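Session 2 – Where the examples come from

Last Monday we talked about what a learned policy does with its examples. Today we go back a step and ask how you gather them in the first place, which I find much the more interesting half (and you may well come to agree by October!).

Our kitchen set, Grollamau, was made in simulation by Thaís Bragança and holds about 4,000 attempts. After she had sifted out the stalled and muddled ones, 1,864 were kept. Please don't be gloomy about that – the discarded runs taught us a great deal about writing clearer task instructions.

For next time, write down nine ways you might vary the start of a pan task, and bring them along.
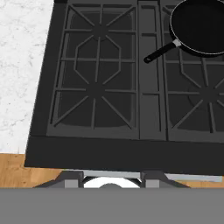

Fig. 2. Simulated hob and frying pan, seen from over the gripper.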